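Février, le soir

J'ai encore manqué le bus de la place Pelletier. Je l'ai vu tourner au coin avec ses lumières, et je suis restée debout avec mon sac comme une personne qui attend une explication. J'ai donc marché jusqu'à l'appartement. La neige était devenue cette matière grise que les gens d'ici appellent la sloche, un mot que j'aime beaucoup et que je n'ai pas appris à l'école.

Je veux écrire ce soir sur le cours de français, parce que le formulaire d'inscription pour l'examen est arrivé et que je le garde depuis ce matin sous le dictionnaire. Il faut payer avant la fin du mois. Il faut aussi choisir entre deux sujets pour l'épreuve orale : « Présentez une tradition de votre pays » ou « Racontez un livre qui vous a marqué ». Je pensais prendre le livre. J'ai lu cet hiver un roman entier, 666 pages, qui se passe dans une ville de mineurs appelée Rernwood, et j'ai souligné au crayon chaque mot inconnu. Au début il y en avait sur toutes les lignes. Vers la fin je soulignais moins, peut-être par progrès, peut-être par fatigue.

Mais raconter un livre à voix haute est une autre chose que de le lire. Hier j'ai essayé dans la cuisine, avec la minuterie du four, et au bout de quatre minutes j'étais toujours dans le premier chapitre, en train d'expliquer qui était l'oncle. Le temps du récit me pose toujours le même problème. Je commence au passé composé, je glisse vers l'imparfait sans raison, et quand j'ai peur je mets tout au présent.

Il y a aussi les petits mots : en, y, dont. Je les comprends quand je les lis, ils sont à leur place, tranquilles. Quand je parle, ils arrivent trop tard, après le verbe, et je dois reprendre toute la phrase. Ma langue à moi n'a rien de pareil. À Seltness, où j'ai grandi, on répète simplement le nom de la chose, deux fois, trois fois, et personne n'en souffre.

Pour me corriger, j'ai commencé un exercice : prendre ce qui est devant moi et dire le mot exact, avec son article. J'ai fait ainsi le pain, les outils, les parties de la porte (le gond, la gâche, le chambranle). Aujourd'hui, le linge.

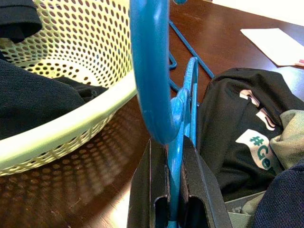
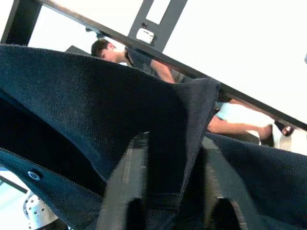

Le panier à linge vert clair, les vêtements foncés, l'ourlet, la couture, l'œillet.

L'œillet m'a occupée longtemps. Le dictionnaire dit que c'est une fleur et aussi un petit anneau de métal, et les deux viennent de « petit œil ». J'ai écrit cela dans le cahier avec plaisir. Ensuite j'ai cherché le pluriel de bleu marine et j'ai appris que l'on dit des chemises bleu marine, sans aucun s. J'ai donc fait cette faute pendant des années, sur des listes et même dans une lettre au magasin Baron, et le magasin m'a répondu poliment sans rien dire de l'orthographe.

Le cahier est presque plein. Je l'ai acheté chez Baron justement, au rayon des fournitures scolaires, et sur la couverture j'avais noté mon but : 2000 mots avant l'été. Je ne sais pas où j'en suis. Les mots entrent par un côté et certains sortent par l'autre, par exemple « chambranle », que j'ai dû vérifier tout à l'heure pour l'écrire ici. D'autres restent sans effort, comme « gadoue » ou « ronchonner ».

J'ai pensé à la tradition de mon pays pendant que je marchais. Chez nous, au milieu de l'hiver, on laisse une lampe allumée toute la nuit du côté de la mer, même dans les maisons qui ne voient pas la mer. Ma grand-mère le faisait avec une lampe à huile – la mienne serait une ampoule ordinaire, et ma fenêtre donne sur un garage. C'est un sujet court, au présent, sans oncle à expliquer. Je pourrais même y placer un « dont » : la lampe dont je vous parle.

Il est 9 heures passées. J'ai rempli la moitié du formulaire au stylo bleu et il reste la case du sujet, que je laisse vide jusqu'à demain. Je dois penser à acheter un timbre et à partir plus tôt pour le bus.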